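ok long thread, typing fast before my 3 pm call. rules for hand-held gripper demos. we rewrote ours in February and people keep asking for them so here, all of it, no pdf

1/ background for anyone new: we collect demos by hand. person holds a gripper in each hand, does the task, arm learns from it later. I run the rules side at Skastach, Ming-te Tsang runs the floor. we argue a lot. the rules are what's left after the arguing

2/ rule one. both grippers in view of the head camera before you touch anything. jaws open. wait a beat. then start. the number of episodes we tossed for a missing first second — painful

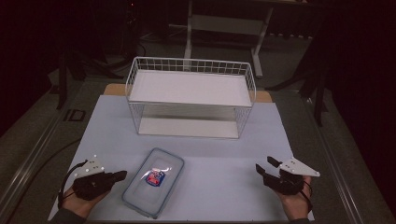

Floor Notes, Issue 2

3/ so that's a start position I'd sign off on. container between the two grippers, right one open, basket standing further back on the board, hands low. boring. boring is the whole point of a start position

4/ cables. cable goes down past the wrist, never over the jaws, never across the object. check both sides every time you pick up. you'd think people would feel it pulling. they don't

5/ floor cables are a separate rule and it's stricter. tape or cover anything in the walking path. we had this as "recommended" in the old version, now it's "must". Ming-te won that one and he was right

6/ sleeves. dark, plain, down to the wrist. no watches, no bracelets, no rolled cuffs halfway thru a session. if you start with sleeves down you finish with sleeves down

7/ stands and tripods stay behind the table or off to the side, out of elbow range. if you move one you say so out loud and log it. a stand that moved six inches and didn't get logged cost us a full afternoon of re-checking

8/ ok clear plastic. this is the bit I get the most DMs about. see-through containers are hard, glare is hard, shiny wrappers inside see-through containers are hard. the rule is NOT "avoid them". people have kitchens full of this stuff

9/ rule is: don't change the lights mid batch, don't wipe the lid mid batch, note lid material in the log. frosted, clear, tinted, whatever. one word is fine. blank is not fine

10/ stickers stay on. I will die on this hill. real lids have stickers on them. Flaser (our old vendor checklist, rip) said peel everything. we dropped that line in the first edit and I'd drop it agian

11/ two-hand grasp on a tilted container: one gripper commits first, the other follows. don't close both at once. closing both at once is how you launch a lunchbox

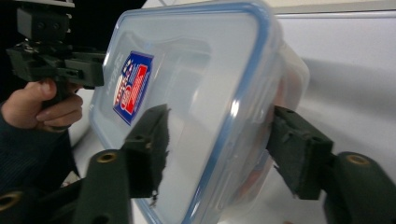

Both grippers in close on the lid, wrist view.

12/ look at the pads there btw. padding on the inner face is ragged and torn along the edge, both jaws. which brings me to the most ignored section of the entire document

13/ pad wear. old rule said "replace when worn". useless. worn to who?? new rule: look at the inner faces at the start of every session, write down what you see, and any torn edge gets a lead's initials next to it before you carry on

14/ torn doesn't automatically mean stop. it means somebody with a name looked at it and decided. that's the difference and it took us 3 drafts to write it down that plainly

15/ and never swap one pad. swap the pair. a fresh pad facing an old pad grips funny and then your data has a weird lean in it that you find weeks later

16/ batch size. cap is 654 episodes per pad set, then you pull the pads even if they look great. yes the number looks made up. it came out of the Trarer trial, it's where our slip notes started piling up, we kept it. use your own number, just HAVE one

17/ review. we had 2,000 episodes waiting on review when I took this over. nobody can review like that. now a second person checks the first ten of each session the same day, before the operator goes home and forgets what happend

18/ reviewer can't be the operator. reviewer can't be the operator's lunch buddy either but I couldn't get that into the final text

19/ failures. keep them. label them. a drop is a drop, don't restart and pretend. we use one tag, "Ok", for clean and a free text line for everything else. tried a menu of codes, people just picked the top one

20/ hands. grip the handle, thumb up the side, fingers round the front, nothing near the linkage while the jaws are moving. if your hand is tired you stop. no "one more". this is the one rule where I don't take feedback

21/ breaks are on the schedule now, not up to the operator. people won't take them otherwise, esp. if they think they're behind

22/ someone asked if we follow a published standard. partly. the general safety stuff we borrow from what our site already uses. the hand-held collection bits we wrote ourselves, couldn't find anything that fit

23/ if you have a better pad wear rule PLEASE send it. mine is fine. it leans hard on the lead being awake

24/ fixing one thing from post 7 — log the move AND redo the start position check. both. Ming-te just yelled that across the room

25/ call's starting. replies later tonight, container questions first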